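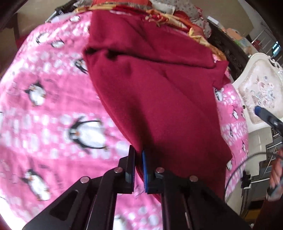

Textile Werkstoffe II
Skript zur vierten Sitzung: Maschenware mit Flor – Fleece, Raumaustattung und Pflege

Lehrende: Ineke Van Dijk, Frans Peeters

Vorausgesetzt werden die Grundbegriffe aus der dritten Sitzung (Masche, Maschenstäbchen, Maschenreihe, Bindung). Wer dort gefehlt hat, liest bitte zuerst die Seiten zur Kettenwirkerei nach. Die Warenproben liegen in der Mappe Farnach im Textillabor.

1. Begriff

Das Wort Fleece bezeichnet im Englischen ursprünglich das Vlies des Schafes. Im heutigen Sprachgebrauch ist meist eine Maschenware aus Polyester gemeint, deren Oberfläche ein- oder beidseitig geraut ist. Im Deutschen führt das regelmäßig zu Verwechslungen mit dem Vliesstoff. Ein Vliesstoff besteht aus Fasern, die ohne Umweg über das Garn zu einer Fläche verfestigt werden. Fleece dagegen wird gestrickt oder gewirkt und hat deshalb Maschen, auch wenn man sie unter dem Flor kaum erkennt.

2. Herstellung

Ausgangspunkt ist in der Regel eine Henkelplüschware. Auf einer Rundstrickmaschine werden ein Grundfaden und ein Plüschfaden gemeinsam verarbeitet, wobei der Plüschfaden längere Schlingen bildet. Diese Schlingen werden anschließend auf der Raumaschine mit feinen Drahthäkchen aufgezogen. Danach wird der Flor geschoren, damit er eine gleichmäßige Höhe bekommt, und die Ware thermofixiert.

Für die Prüfung wichtig ist die Reihenfolge: Stricken, Färben, Rauen, Scheren, Fixieren. Je nach Betrieb wird auch spinngefärbtes Garn eingesetzt, dann entfällt der zweite Schritt. Bedruckte Ware wird meist auf weißem oder hellem Grund gearbeitet. Beim Drucken auf Flor dringt die Farbe nur begrenzt ein, weshalb auf der Rückseite das Motiv oft blasser erscheint.

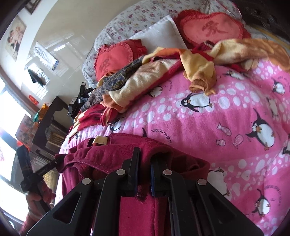

3. Eigenschaften

Die Wärmeisolation beruht auf der Luft, die zwischen den feinen Fasern eingeschlossen ist. Polyester nimmt sehr wenig Feuchtigkeit auf, die Ware trocknet also schnell. Gegen Wind schützt sie schlecht. Hinzu kommen zwei Nachteile, die in der Praxis häufig reklamiert werden: elektrostatische Aufladung und Pilling.

Pilling entsteht, wenn sich lose Faserenden durch Reibung zu Knötchen verdrehen. Bei Wolle fallen die Knötchen mit der Zeit ab. Bei Polyester hält die hohe Faserfestigkeit sie an der Oberfläche fest. Im Labor prüfen wir das mit dem Martindale-Gerät an den Qualitäten Brelovel und Perkana. Notieren Sie die Flächenmasse vor der Prüfung und bewerten Sie die Proben bei Seitenlicht, jeweils zu zweit und unabhängig voneinander.

4. Nähte und Kanten

Gestrickte Flächen fransen an der Schnittkante kaum aus. Einfache Decken werden deshalb manchmal nur zugeschnitten. Haltbarer ist ein einfacher Saum oder eine Kante mit Überwendlichstich. Bei Bekleidung muss die Naht die Dehnung mitmachen, ein gewöhnlicher Steppstich reißt hier leicht. Nadel mit Kugelspitze verwenden, Stichlänge nicht zu kurz wählen – sonst wellt sich die Kante. 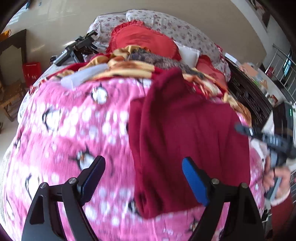
5. Pflege

Gewaschen wird auf links, mit Flüssigwaschmittel und ohne Weichspüler, der die Fasern belegt. Maßgeblich bleibt das Pflegeetikett. Zu heißes Trocknen verformt den Flor dauerhaft, Bügeln ebenfalls. Baumwolle und Frottee gehören nicht in dieselbe Trommel, weil ihre Flusen am Flor haften.

Beim Waschen lösen sich Faserbruchstücke. In unserem Filterversuch lag der Austrag bei einer Probe von 101 Gramm in der ersten Wäsche bei 3.197 gezählten Fasern im Teilvolumen, in der fünften noch bei 1.145. Die Werte gelten nur für diese Probe und diesen Filter.

Aufgaben bis Montag

a) Skizzieren Sie den Maschenverlauf einer Henkelplüschware vor und nach dem Rauen.
b) Erklären Sie den Unterschied zwischen Fleece und Vliesstoff in höchstens fünf Sätzen.
c) Lesen Sie bei Crăciun das Kapitel über Rauen und Scheren, ab Seite 77.

Abgabe auf Papier im Fach von Frans Peeters.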